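Vevurholm Adds Plate Unloading to Its Teleoperation Set

Vevurholm has added a dish rack task to Levden, its collection of two-arm demonstrations recorded under remote control. The release brings the collection to 3,583 episodes, of which 1,817 involve kitchen items.

In the new task, an operator takes plates one at a time from a wire rack and sets them on a white table. The operator drives both arms from a separate station, and joint positions are logged together with video from fixed and wrist-mounted cameras.

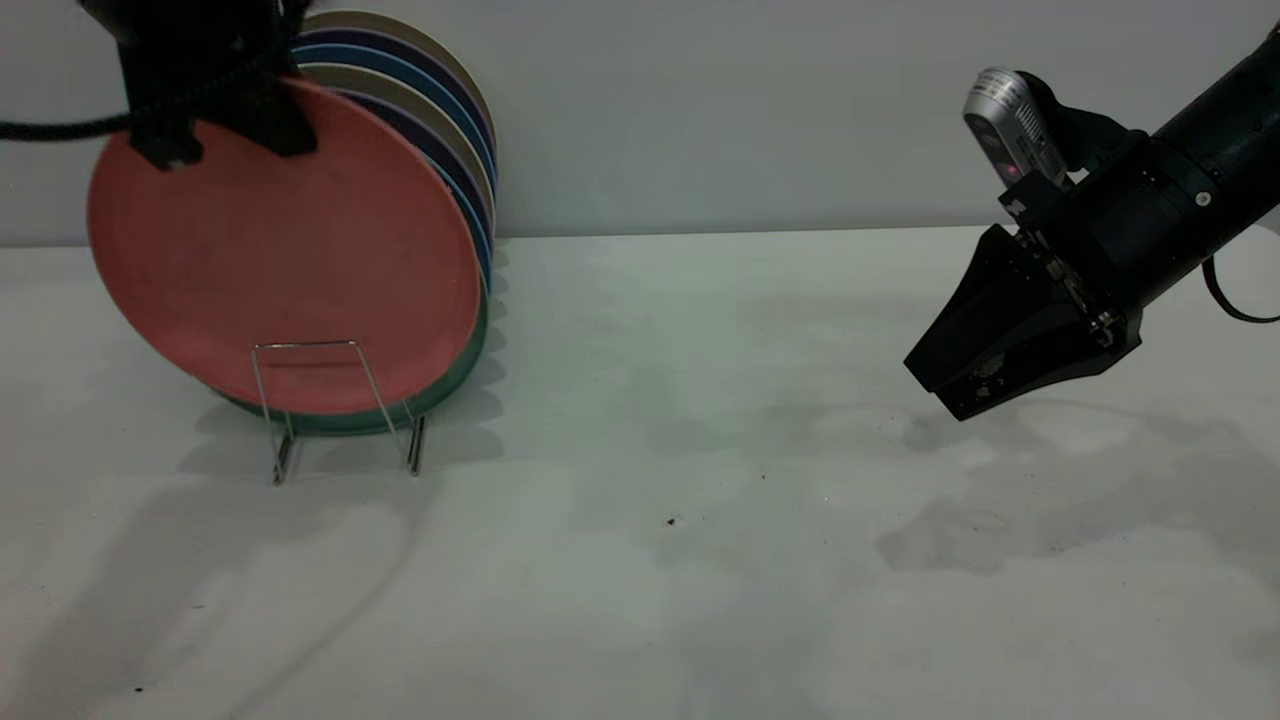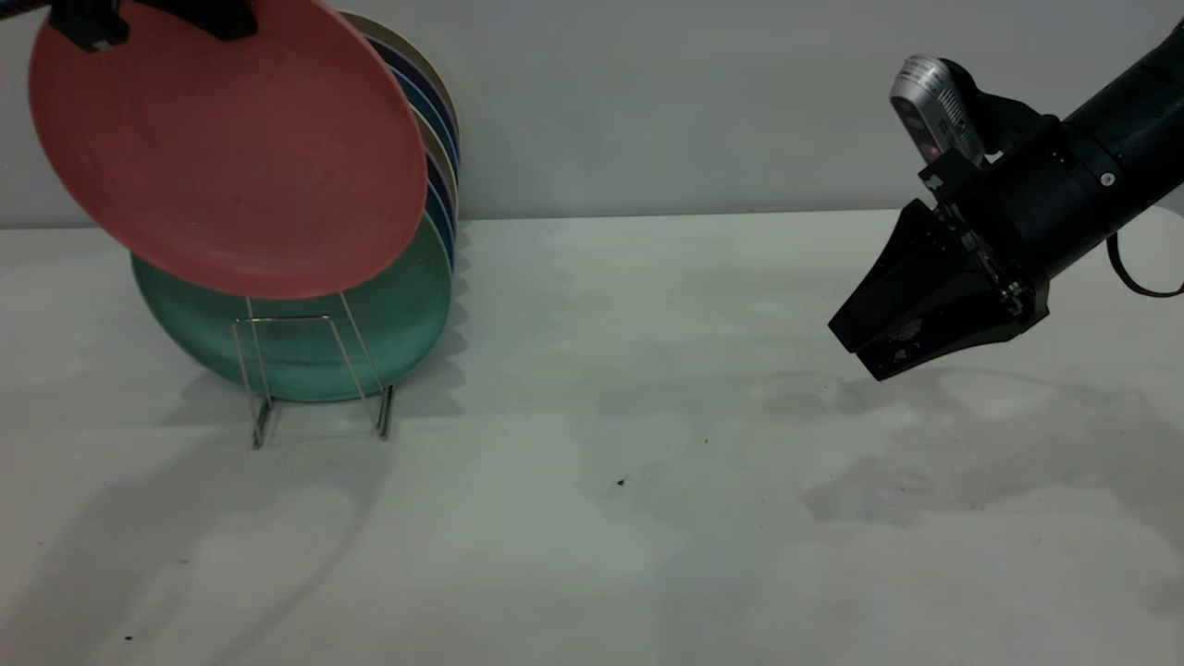
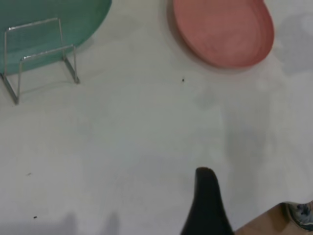
Stanisława Olszewski
Oct 12, 2026

Plates stored on edge are awkward for a parallel gripper. The rims sit close together, and a finger placed too deep catches the next plate back. Operators were told to approach the front plate from the upper rim and to tilt it before lifting – a motion that earlier scripted attempts on the Tomar test bench did not reproduce well.

The second arm stays in the recording even when it is idle. Vevurholm said that trimming it from the logs in May had left trained policies with poor resting positions for that side.

Of the episodes recorded for the task, 1,384 passed review. Rejected episodes were mostly dropped plates and long pauses by the operator. Each accepted episode lasts up to 2 minutes and is stored without smoothing, so corrections made partway through a lift are kept.

Playback requires the current version of Tinby, the company's log viewer. Older versions open the files but do not line up the wrist video with the joint data. A loading task, with plates returned to the rack, is planned next.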